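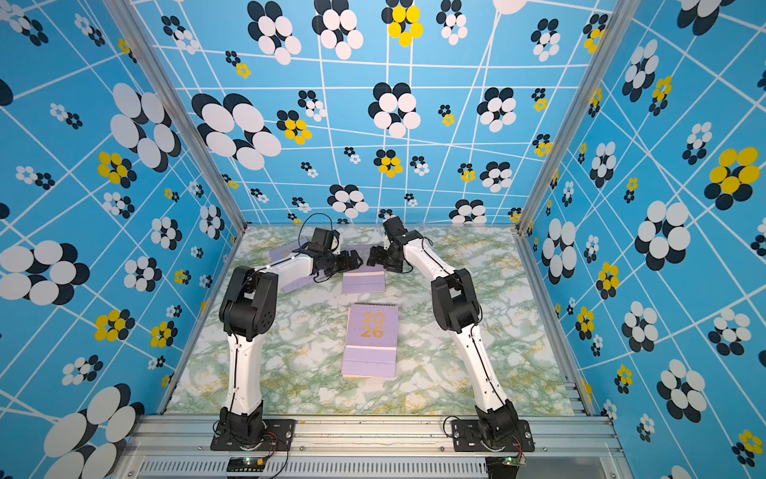
One reader wrote to ask whether she could still join the Lunden allotment waiting list if she'd moved away and come back. Yes, of course you can, and you keep your old place if you were gone for under 3 years – just tell us your previous address.

How long is the list?
It stands at 348 names for Lunden and 486 for Besance, which I know sounds dreadful, but people drop off all the time, and half plots come up far more often than full ones. 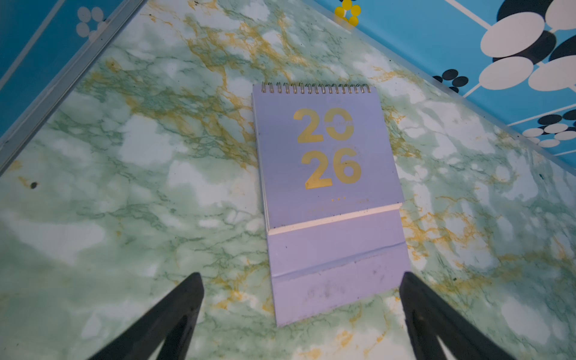 A 2026 desk calendar, cover side up.

When is the rent due?
In January, please. If that's a hard month for you (it is for most of us!) do get in touch and we'll happily spread it out.

Can I keep hens?
At Rafferty Lane, yes, up to seven. Besance is too close to the houses, I'm afraid, and cockerels aren't allowed anywhere.
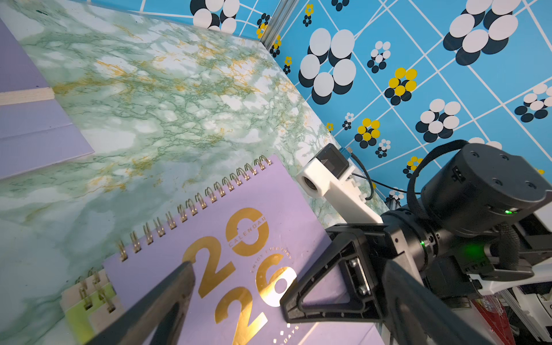 Spiral-bound desk calendar in lavender.

May I put up a shed?
Small ones are fine, but send us a quick sketch first so your neighbour's beans don't end up in the shade. 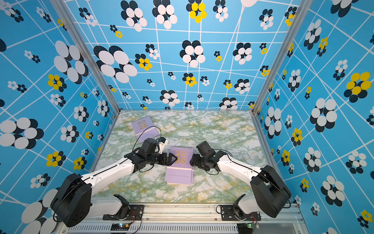
Photo: Parimero

Is there water on site?
There are taps along the main path, turned off over winter – a water butt is well worth having.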